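How I refill my cleaning bottles (and stop buying new ones)

Posted by Mali Humphreys, July 15, 2018

I used to buy a fresh bottle of everything whenever the old one ran out, and the cupboard under my sink was a disgrace. These days I buy the big refill tubs and keep the same few bottles going, and it takes me less time than a trip to the shop. A few people asked how I do it without getting soap all over the floor, so this is my way.

What you need

A funnel with a narrow spout, an old towel, a bottle brush, some masking tape and a pen. I buy my washing-up liquid in the big Clendero tub, mostly as it comes with a pump. If yours doesn't, use a jug with a proper lip. I tried ladling it out with a mug once and will not be doing that again!

Step 1. Rinse the bottles

Put a splash of warm water in each one, cap on, and give it a good shake. Pour that into the washing-up bowl and use it, there's a fair bit of soap left in there. Then rinse again until the bubbles stop. With thick laundry liquid this can take four goes, so be patient with it.

Only ever refill a bottle with the same thing it had in it before. I'm strict about this one. Bleach and anything like it stays in the bottle it came in, full stop, and I never top it up from something else.

Step 2. Let them dry

Lay them down somewhere flat for a bit, then stand them upside down on the towel overnight. I give the caps a soak in a bowl of hot water for 40 minutes while I get on with other things.

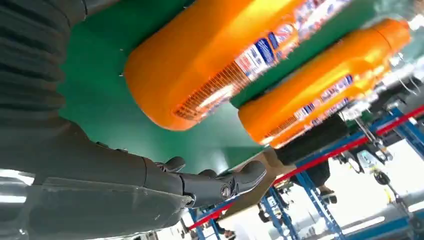
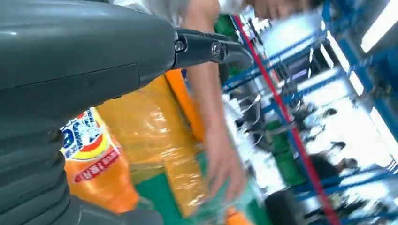
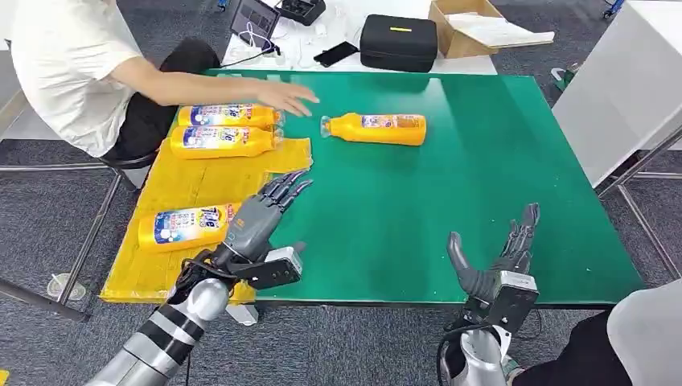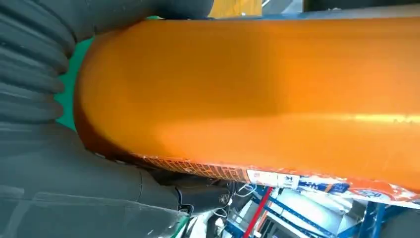 Step 3. Fill slowly

Stand the bottle in the sink, put the funnel in, and lift it a tiny bit so the air can get out past it. If you jam it right down, the liquid just sits there glugging at you and then comes over the top. Stop well short of the neck - you want room for the cap and a bit of a squeeze.

Thick liquids pour much better if the tub has been indoors for a day. Mine lives in the shed, and in winter it's like trying to pour cold honey.

Step 4. Label and date

A strip of masking tape on the base with the month on it does me fine. The ones I filled in June are nearly finished now, so I know how long a bottle lasts us, and I can buy the next tub when it's on offer.

If a cap has gone sticky or split, swap it for one off a bottle you're throwing out. I keep 8 or so spare ones in an old Premico biscuit tin, along with the funnel and the tape. Wipe the outside of everything before it goes back in the cupboard, or you'll be peeling it off the shelf next time.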